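About the Edimstead School of Local History

We started with a box of letters and a borrowed room over a hardware store, and if you had told us then that we would one day have a course list, a reading room and a telephone that rings before breakfast, we would have laughed at you and gone back to the letters.

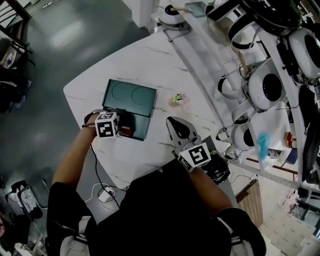 The letters belonged to the Adden family, who ran a ferry, then a mill, then (after the mill burned) a ferry again. Beverley Whitcombe had been handed them by a cousin who was clearing out a house, and she wanted to be able to read them properly. The handwriting was dreadful. She asked Ifor Nicholas to help, since he had taught history at the high school for most of his working life and had a name for being patient with bad handwriting, and the two of them sat down one December evening meaning to spend an hour on it. They got through a page and a half. Somebody's sister came the next time, and then her neighbor, and by spring they needed more chairs.

That is still pretty much how we teach. Every course we offer begins with something a person in the past wrote down, whether it's a will, a store ledger, a sermon, a militia roll or a complaint to the county about somebody's hogs. We read it aloud together, slowly, and we argue over the words we can't make out. The dates and the big events come in as we need them. We do love the big events, and our course on how the towns along this river lived through the Revolution fills up every single year, but we've found that people hold on to them much better once they've met a miller who was worried about the price of salt.

Today we run 16 courses a year, most of them in the evening and a few on weekend mornings for people who work late. The shortest is an introduction to old handwriting that lasts four weeks. The longest is Biljana Spahić's course on the people who came here from southern and eastern Europe to work on the railroad and in the brickyards, and it never seems to end when it's supposed to, because her students keep bringing in their grandparents' papers and she can't bear to send them home unread. No class is larger than a dozen or so, and you don't need any background at all. Plenty of our students last opened a history book in tenth grade and didn't enjoy it much.

Our reading room is named for Wernalska, the little settlement upriver where many of those brickyard families first lived. It holds more than 3000 items, nearly all of them given to us by people in the county: letters, account books, school registers, maps, church programs, and one very long diary kept by a woman who wrote about the weather every day and about her husband twice. Kanchan Thakur looks after the collection and knows it better than anyone. If you write to her with a family name, please give her a little time, and tell her whatever you already know, even if you aren't sure it's right. The Nowakowski papers, which fill 57 boxes, are still being sorted, but the first part is open to readers now and she's happy to bring it out.

Anahera Ruawai runs our work with schools. She visits fourth and fifth grade classes all over the county with copies of old documents for the children to puzzle over, and she'd love to hear from teachers who want to plan something of their own. There are seven of us on the teaching staff now, counting Ifor, who has retired from us at least once and still turns up for the handwriting class.

We aren't part of a college and we don't give grades or degrees. What we charge for courses pays our teachers and keeps the heat on, and if the fee is a worry, just say so when you sign up and we'll work something out quietly.

You're welcome to come and sit in on a class before you decide. Evening classes begin at 6:30, the side door is the one to use, and the coffee is on well before that.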